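The last page of the Brerna Courier

For 600 weeks without a gap, Brijesh Bajpai wrote the death notices for the Brerna Courier. He was paid by the line at first, then by the notice, and towards the end not very much at all. He kept going after he retired from the print works, and only stopped in June, when his eyesight made the proofs too hard to read.

He works it out at more than 1,000 notices, most of them for people he had never met. Families rang him at home in Larnness, usually in the evening, and he took down what they said in pencil. He asked the same things each time. Full name, and what people called them. Where they were born. Who was left. Then he would ask what they did on an ordinary morning, and wait.

"You get the jobs and the dates straight away," he says. "The morning takes longer. Someone's daughter told me he warmed the teapot twice. I put that in and she bought 5 copies."

The paper had a house style, and he mostly kept to it. People died, they did not pass. Illnesses were named only if the family wanted them named. Nobody fought a battle unless a relative insisted — and if they did insist, he let them have it.

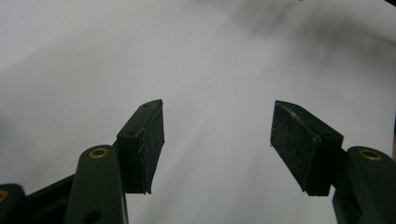
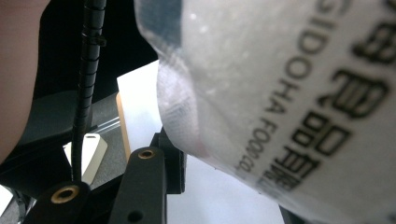

His replacement is Katherine Tello, who used to lay out the property pages. She does the work from the office, and most of what reaches her comes by email, often already written. Some of it has been copied from other notices, with the names changed. She rings anyway. She says people are surprised to hear a voice, and a few are annoyed, but most end up talking for longer than they meant to.

The hardest part is the list of survivors. Second wives, stepchildren, a brother who has not been spoken to in years. Bajpai had a rule that anyone the caller mentioned went in unless he was told otherwise. Tello sends the list back and asks for a yes in writing. She has had 4 complaints so far, all of them over the order of the names.

One was from the Nechyporuk family, who had run the bakery by the bridge. The notice put the younger son first. Tello printed it again the following week with the sons the right way round, and did not charge. The older one came in afterwards to collect a copy and stayed to tell her how his father used to test the ovens with a handful of flour.

Bajpai still takes the Courier and still starts at the back. He reads with a magnifier now, a notice at a time, and has rung Tello twice about commas. He has also written his own notice, which is in an envelope in the kitchen drawer. It runs to six lines. He has left a space for the date and another for the mornings, which he thinks his wife should fill in.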